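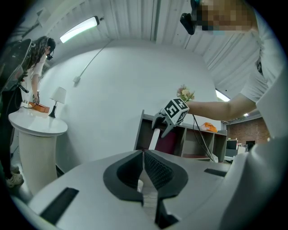

The Guko hand-held gripper is the thing I get asked about more than anything else we make at Hondside, so this page covers what it does and what we learned from it. We use it to teach a robot by hand. You hold the gripper, you do the job yourself, and the fisheye view off the tool becomes the training data. Our favorite test is the rod pass, where a white rod comes down toward the pads from a second gripper held by somebody else. See the white cube on top of that one, with the black square patterns? Those markers let us work out where the tool is in space, so there's one on every Guko we ship. The pads have a fine dotted grip texture too, and I'm a little in love with them!

Now the result. We recorded 1511 passes with two people at a time and trained one policy on the lot. It finished 81 percent of its passes on the arm. Then we threw out every demo where the receiver closed early (142 of them), trained again, and got 15 more passes out of the same test set. Less data, better robot. I did not see that coming, and I'd love to hear if your lab gets the same thing.

In the box: one Guko, one marker cube, a spare set of pads, a cable and the Stisberg calibration card. The Orozco wrist adapter is sold separately (sorry, it's a fiddly part to make). Orders placed after 2026-07-04 come with the new pads already fitted.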